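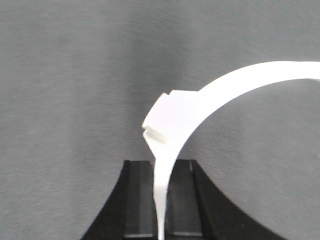 Handout 3: Failed Grips in Bin Picking

Course: Safe Operation of Handling Robots
Instructor: Vilja Miettinen

Students should read this handout before the laboratory session. It concerns a fault recorded at the Pornari training cell, in which the arm continued a transfer after the item had left its fingers.

The controller judged each grip by finger position alone. A thin plastic part and a folded edge of packaging can stop the fingers at nearly the same width, and the program accepted both. Of 164 attempts in the review, 109 were logged as successful. Koen Lambrechts compared the log with the bin contents and found that the two did not agree.

Flexible packages require particular care. 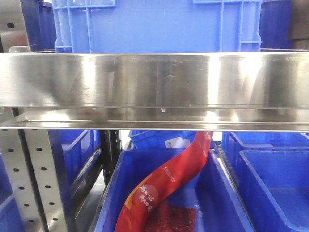
A bag held near one end may swing, catch on a rim or slide out while the arm is lifting. The program must therefore check the grip again after the lift and before any sideways travel. If the second check fails, the arm is to stop and wait for the operator.

No person may reach into a bin to recover an item until the cell is in safe stop and the operator has confirmed it aloud. Lowering the speed does not replace this step.

For the session, prepare a written answer of 2 pages on where the second check belongs in the cycle.

0 comments | 2 shares
This site uses cookies. Accept | Settings
© Bostarley Course Office | Contact | Back to top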